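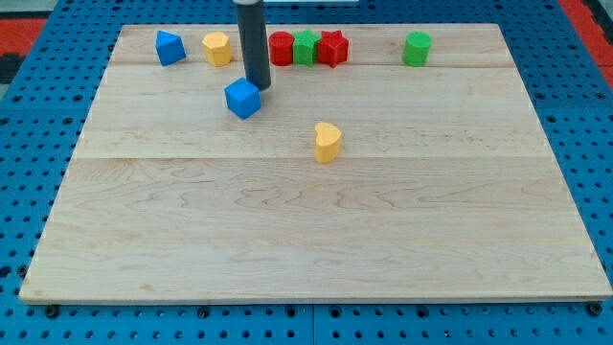 Foam-like shape blocks on the maple board, with the blue pegboard underneath.

Falline Help Desk
Ticket 2638-16: Sightings missing after moving from Melell
Status: Open (waiting for customer)
Product: Falline bird diary, desktop version
Opened by: Lorna Tennant

Lorna Tennant, 9.10 am
Hello there, and thank you in advance to whoever picks this up. I've kept my patch records in Melell for years and was very happy with it, but it's getting creaky and my birding friends all use Falline now, so in February I took the plunge and moved everything across. The import screen chugged away for a bit and then told me it had finished, with a nice green tick. Lovely, I thought, and went off to make the tea.

It was only when I sat down to do my yearly write-up that something looked wrong. My old list had Garganey on it, and I remember that bird very well because I was soaked through and had left my flask in the car, and Falline says I have never seen one on the patch at all. Then I looked for Jack Snipe and that's gone too. Melell says I have 2,638 sightings. Falline is short, and my patch list is 12 species shorter than it should be! I have a decent enough memory but I can't retype the lot from my notebooks - some of the older ones are in pencil and the pages have stuck together.

I've tried closing the program and opening it again, and restarting the computer. I haven't tried importing a second time as I was frightened of ending up with two of everything.

Falline Support, 9.45 am
Hello Lorna, thanks for such a clear message, and well done for not running the import twice. It does try to spot duplicates but it's happier if it doesn't have to.

Could you do a few things for us when you have a moment?
Open Falline and go to Tools, then Import History. Click the most recent line and tell us the number next to "Held back".
Tell us how you got the file out of Melell (the File menu, or the Share button).
Check that no filter is switched on in your diary. There's a small funnel at the top right, and it turns orange when a filter is on.
Please keep Melell installed for now, and don't delete the export file.

Lorna Tennant, 10.20 am
The funnel is grey, so no filter. I did find one on my life list page, which explains why I apparently hadn't seen a gull since Christmas, but that's a separate bit of silliness on my part and I've switched it off.

Import History says Held back: 63. I had no idea that page existed. I used the File menu in Melell, then Export, then "Everything".

I've also been back through my list of missing birds with a cup of coffee, and nearly all of them are things I've seen from the little screen at Yule Pool, down at the wet end. Most of my good ducks come from there, and the Water Rail that used to walk about in the open as if it owned the place. Could that have something to do with it? My other spots seem fine. The hedge along the lane has come through perfectly, down to every last Dunnock.

Falline Support, 11.05 am
You've more or less cracked it, Lorna. That's a great help.

The import matches each sighting to a place on your map, and if it can't find the place it puts the sighting to one side. Nothing has been thrown away, so your Garganey is sitting safely in the holding list. We agree that the green tick is misleading when there are records held back, and that's been passed to the developers.

Could you go to Import History again, click on the 63, and copy us the place name from any line exactly as it appears?

Lorna Tennant, 11.30 am
Oh, what a relief. It says "Yule Pool / screen" on the ones I looked at. On my Falline map I've called it "Yule Pool screen" without the slash. I must have put the slash in years ago when I was being tidy.

Falline Support, 11.50 am
Perfect, the slash is the culprit. Falline reads it as "a place inside another place", so it went looking for somewhere called "screen" within Yule Pool and came back empty-handed.

To put it right:
1. Make a backup first (File, then Save Backup).
2. In Import History, click the 63 and choose Select All.
3. Click Assign Place and pick "Yule Pool screen" from your map.
4. Click Release. It may sit still for a minute, so please leave it be.
5. Go to Lists and press Recalculate.

If any lines have a different place name, untick those before step 3 and let us know what they say.

Lorna Tennant, 2.15 pm
Sorry for the delay, the afternoon was far too nice and I went out for a look round (two Chiffchaffs and a very muddy dog, neither of them mine).

I've followed your steps and the held back number is now 0. The total is 2,638, same as Melell, and all 12 species are back where they belong. I had a little cheer when the Garganey popped up.

One more thing, if you don't mind, while I've got you. My sound recorder is a Jutar and I have 16 night recordings on it with notes attached. Can those notes go into Falline the same way, or do I need to type them in? There's a Common Scoter in there that I'm rather proud of.

Falline Support, 2.40 pm
Really pleased to hear it, and do hang on to that backup for a while.

The Jutar notes can come in, as long as they're saved as a plain text table. Could you attach the notes from just one recording so we can check how the dates are laid out? Anything logged after midnight needs a bit of care, and we'd like to see your Scoter land on the right night. We'll leave the ticket open until we hear from you.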